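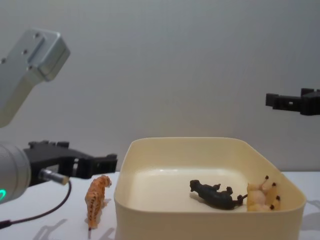
Tukuvmont Neighborhood Library
Minutes of the June meeting of the Friends group

The meeting opened at 6:30 p.m. in the reading room. The minutes of the May meeting were approved with one correction: the spring book sale took place on the Brirero Street side of the building, not in the parking lot.

1. Summer reading program
Sign-ups stand at 127 children, with 17 more on paper forms that have not been entered yet. Reading logs have been printed. The prize shelf needs more items for the under-fives. It was agreed to spend up to $167 on board books from Tannous Books, which gives the library a discount on orders placed before the end of the month.

2. Story hour
Story hour stays on Tuesday at 10 a.m. Several parents asked for a second session in the afternoon. The children's desk can cover it through August but not once school starts. Agreed to try it and look at attendance at the September meeting.
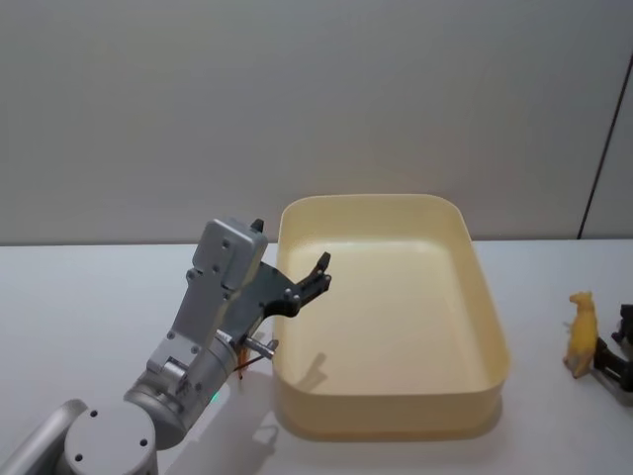

Question from the floor: Can families who live in Vistamance join the summer program if they don't have a Tukuvmont card?
Reply: Children from any town may join and collect prizes. A Tukuvmont card is needed only to check books out, and Vistamance residents can get one at the front desk with proof of address.

3. Book sale
The spring sale brought in $1,000 after the cost of tables. Leftover boxes are still in the back hallway and have to be moved before the carpet cleaning. The thrift store on Brirero Street will take hardcovers but no encyclopedias or magazines. The fall sale was put off to the next agenda.

4. Book drop
The outside drop sticks in wet weather. A repair quote has been requested. Until then a sign will ask people not to force the handle.

5. Other business
The large-print shelf is full. Staff will pull duplicates. A request for longer Saturday hours was passed on to the town.

The meeting closed at 7:50 p.m. The next meeting is in September, same room, same time.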